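4.2 Counting what the merchants left behind

The Ondau toll rolls have long been treated as a dull source, and it must be said that they have earned it. They list 1,208 passages over the river in the late medieval period, most of them salt, hides and more salt. Earlier writers took the rolls as proof that Ondau lived off long-distance trade. We are less sure. Of the 1,208 entries, only 530 name a place of origin at all, and 356 of those name Zollitz, a town one could reach on foot before lunch.

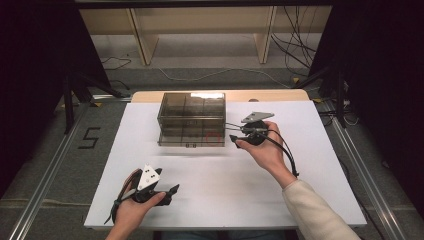 Figure 2. Divided box on the work table, with hand-held gripper.

The clerks did not make the job easier. Spelling changes from page to page, sometimes within a line, and one hand writes Rüegg in ways that earlier editors took for separate villages. Two of these phantom villages went on to appear on printed maps, where they enjoyed a quiet and blameless existence for decades. We have put them back together and counted their hides as one lot.

Once this is done, the picture of a great trading hub shrinks a good deal. What remains is a busy local market with a bridge, a toll and a strong view of its own importance. The town council wrote often of "merchants from all lands" – usually in letters asking for lower taxes. 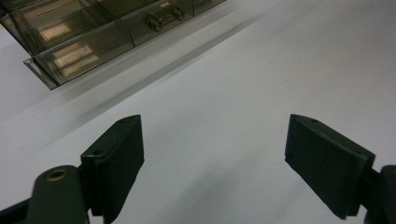 The August fair is the one real exception. In those weeks the rolls show cloth and pepper, and the handwriting gets noticeably worse. Whether the goods came from far away or were simply bought in Zollitz and carried over with an air of mystery is a matter we take up in section 4.3, where the Clanent account books give us something to check the clerks against.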